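Notes on applying for the Jemulham start-up grant

I put in an application to the Jemulham small business fund in January and it came back approved in the second round. A few people at the Plisum desk-share have asked how the form works, so I am writing it down once.

The fund is open to firms trading for less than 3 years with a registered address inside the town boundary. A home address counts. A mail-forwarding address does not, and the form will accept one without complaint and then reject you at the checking stage. I know of two applications lost this way.

The form has four sections. Company details and bank details take ten minutes. The costs table is the slow part. Each line needs a supplier, a net price, the VAT and a month in which the money will be spent. If the month falls outside the grant period the whole line is struck out, not moved. My first draft had a Westerberg shelving quote of 754 pounds sitting one month too late, and I only caught it when I printed the table.

Quotes are needed for anything over 147 pounds. A screenshot of a web shop basket was accepted for the smaller items. For the larger ones I sent PDF quotes with the supplier's address and an expiry date, as the guidance notes ask.
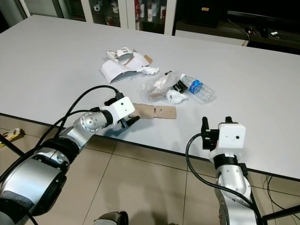
Cardboard strip on the white table.

The written section asks what the business does, who pays for it and what will change if the grant is awarded. The limit is given in words but the box counts characters, including line breaks. Write it elsewhere and paste it in. The session also times out, and the save button only saves the page you are on.

Scoring is out of 100 and the pass mark in my round was 84. I scored below that the first time. The feedback was short: the sales forecast did not match the costs table. I had used gross figures in one and net in the other. Correcting that was the only change I made before resubmitting.

Payment is in arrears. You buy the item, upload the invoice and a bank statement showing the payment, and then wait. Plan your cash on that basis – the award letter is not money. My first claim was held up by an invoice made out to me and not to the company, and Plaltine reissued it the same afternoon.

The next round uses the same form, with an extra question on premises. I have not seen the guidance for that one yet.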